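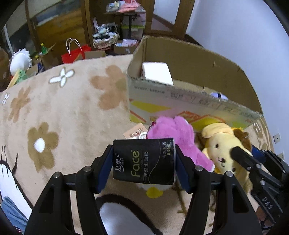
Figure 1. Collecting with two hand-held grippers: a packet of tissues between the jaws, plush toys and an open box on the rug.

Unit 4: Teaching by demonstration
Handout for the practical, please read it before you come to the lab

4.1 Two ways to show a task

In the last unit we wrote the motion of the arm ourselves, point by point. For a pick in a fixed place this is good enough. For tidying a room it is not, and we need examples given by a person.

In this course we use two methods. The first is remote control: the operator sits at the Verbeke desk and moves two small leader arms, and the robot follows them. The second is the hand-held gripper, as in Figure 1. The person carries the gripper to the object and closes the jaws, with no robot present. A camera sits on the tool, so the view in the recording is close to the view the robot will have later.

With remote control you record the joint angles of the real robot, so every motion is certainly possible for it. The price is speed. With the hand-held tool you work faster and you can go into real homes, but the path of the tool must be calculated afterwards from the video, and some paths will be outside the reach of the arm. Skelto, our processing program, marks these paths in red. Do not delete them by hand.

4.2 What counts as one demonstration

One demonstration begins with the jaws open and ends with the jaws open. Between these two moments there is one object and one goal. If you drop the object, keep recording, pick it up again and finish. Such recoveries are useful to the model – in the Grunderport set they were removed at first, and the policy trained on it could not correct even a small slip.

Soft objects need special care. A packet of tissues or a plush toy changes its shape when you press it, and a person feels this through the handle but the camera does not. Close slowly. Hold the packet across its body so that both inner pads have contact, and wait a moment before lifting.

When you use two grippers, decide before you start which hand takes the object and which hand helps. Changing the roles in the middle is permitted only in task C.

4.3 The room

Leave the room as it is. Patterned rugs, boxes with printing and furniture in the background are all welcome, and the tracking works better with them than with a plain white wall. Between two demonstrations move the objects to new places, also partly behind each other.

4.4 Your work for this unit

Each pair records 80 demonstrations of task A by hand-held gripper and 30 by remote control. Name the folders as in Unit 3 and upload them to Jimdale before the practical in January. The hand-held set from last year has 1827 demonstrations and you may add it to your training data, but report the result with and without it.

Train for 300 epochs with the settings given. Then answer in one page: in which phase of the grasp do your two policies differ most, and can you find the reason in your recordings?

Reading for next time: chapter 6, only the part on time delay.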